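Tips for teaching a cloth-folding job with hand-held grippers

I've been showing folding jobs by hand at our little Girnow workshop since April, and I still get a kick out of it! You hold the grippers, you do the folding, and the recording becomes the lesson. I'm up to 210 good runs with cloths alone, so these are the habits that have stuck.

Start with the cloth in a mess. A neat, flat cloth teaches very little. Twist an edge, tuck a corner under, let the other side show through – then sort it out slowly, the way you would if somebody was learning over your shoulder.

Open the jaws wide before you go in. With thick, plushy cloth you want the edge well between the pads before you squeeze, and if you come in half closed you just push the pile about.
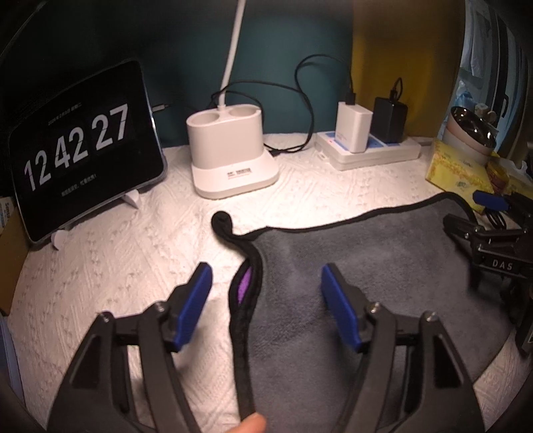 Jaws open either side of the folded edge, purple underside showing.

Bound edges are your friend. A thick border gives the pads something firm to hold, and if it's a different colour from the middle it's far easier to follow when you watch the run back. I learned that after a whole batch on a plain tea towel (never again).

Keep a clock where you can glance at it. I write the start time of each run in a notebook, and it makes finding the bad ones so much quicker. Mine go into Stumar under the same time, with a word or two such as "slipped" or "corner missed".

Two grippers need a bit of practice. Let one hold still while the other moves, and swap over. When both go at once the cloth bunches up, and you'll be starting again.

Don't throw away a fumble if you recovered from it. Run 103 was a dreadful grab followed by a lovely save, and I kept the lot.

Take a break when your wrists start to ache, as tired hands get jerky and it all goes into the recording. I'm hoping to reach 1,000 runs before I move on to pillowcases, which I can't wait to try – all those corners!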